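Table top, finished

December 2021

The table from Cloltthorpe is back in the room after most of the autumn in the garage. I said in the last post that I would write up the paint once it had been used for a while, so these are my notes. They cover the top only. The legs had one coat of whatever was left and I am not pleased with them.

The table is a Drernudora, bought second-hand from Signe Hjaltadóttir, who had kept it in a conservatory. The old varnish had gone soft on one side and come away in flakes on the other. I had planned to keep it clear, but there was a stain under the varnish that went further down than I was prepared to sand. An opaque finish was the obvious answer. Dark green was chosen at home by a vote I did not win, although I have come round to it.

Preparation took longer than the painting. I scraped the loose varnish by hand, washed the top with sugar soap, rinsed it twice and left it overnight. I sanded with 120 grit to get it level, then filled two dents near the edge and sanded the lot again. One of the fillings shrank and had to be done a second time. If you are using the same sort of filler, overfill it.

Primer was a grey one from Bjarnason, one coat, rolled. It raised the grain slightly. I cut it back with 200 grit and wiped it down with a damp cloth.

The green is Lolero gloss, oil-based. The tin asks for two coats. I put on five. The first two were thinned a little with white spirit and looked dreadful. The third was the first that covered evenly, and I could have stopped there if I had not left a hair in it. The last two were there to get some depth in the colour and to give me something to polish.

Application was by foam roller, then a wide brush dragged very lightly along the length to take out the bubbles. Work in strips and do not go back. The can says 16 hours between coats. In an unheated garage I gave each one two days. On the morning of the fourth coat it was below 10 degrees in there and the paint dragged badly, so I brought a fan heater in, pointed it at the wall, and waited until after lunch.

After the final coat I left the top alone for nine days. It was dry to the touch on the second, but a thumbnail still marked the underside of the edge on the sixth. That edge is where I test things now. 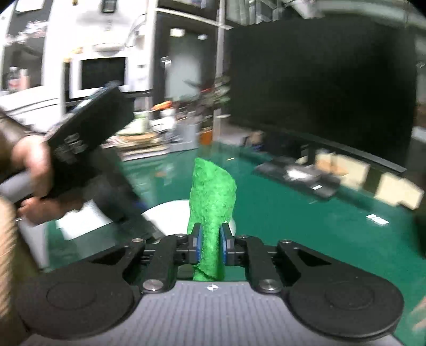 The green top in use, white plate out. It reflects more of the room than I expected.

The reflection is the main thing to know before choosing full gloss. On a door or a skirting board it hardly matters. On a horizontal surface you see the room in it, as pale smudges mostly, and any bright colour nearby turns up as well. In daylight it also shows every fingerprint. If I did another I would look at satin, and would probably be outvoted again.

Crumbs and small bits are easy to see against the dark colour, pale ones especially. I count this as a benefit. A damp cloth followed by a dry one clears it, and the dry one is necessary or you get streaks. Washing-up liquid leaves a film unless it is very dilute. I have not tried polish on it and would want to test it on the edge first.

As for heat, I have kept to mats. Plates from the cupboard go straight on, and anything from the oven does not. A mug was left on it for an evening in the first week and left a faint ring, which had gone by the following evening. I would put that down to paint that had not fully hardened, but I have not repeated the test.

Scratches: one, short, near my end, made by me with the base of a bowl that has an unglazed foot. It has not gone through the top coat. The bowl now has felt dots. I may do the same for the rest of that set, depending on how the dots survive washing.

Remaining jobs are the legs, which need rubbing down and two proper coats, and the one stretcher that still rocks in its joint. Both will wait until February, when the garage has been cleared. There is a third of a tin of the green left, stored upside down, and I have written the date of opening on the base.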